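Desktop teardown cell - drive carrier removal
Shared Workshop > Automation builds

sorkia_bench
31 May 2020
Still on the old Dell towers. The cell has to get a drive out by its blue plastic carrier. Approach is straight down, fingers either side of the handle, close, lift. The wrist camera gives a fair view of the carrier and the wiring next to it.
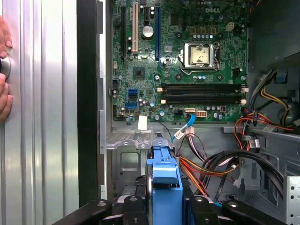 My worry is the SATA cables, which arc right through the approach path. I have 42 logged attempts and most of the aborts are cable contact.

akinola259
Route the cables first. You are asking the planner to fix a housekeeping problem.

murdo_crichton
Disagree. Scrap towers don't arrive tidy. Lower the closing speed and check finger position before lifting.

sorkia_bench
Speed is already low. I suspect wrist angle - the fingertips hide the contact point.

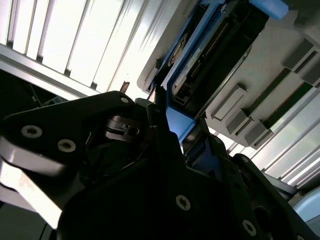

Wrist camera, gripper at the blue tab.

akinola259
Then stop relying on the wrist view for that step. What does the fixed one show?

sorkia_bench
The general layout, but not much depth down at the cables.

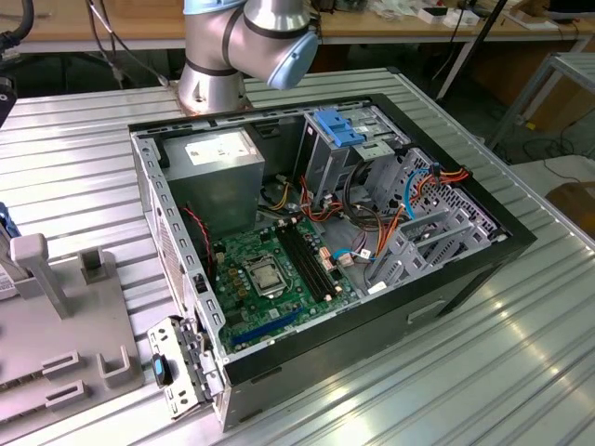 Fixed camera, tower on its side on the ribbed table.

murdo_crichton
Good enough for a coarse pose. Use the wrist view for the last correction only.

akinola259
I'd still tie the cables back. Murdo can have his realism at attempt 1,000.

sorkia_bench
Will run both ways and post the logs.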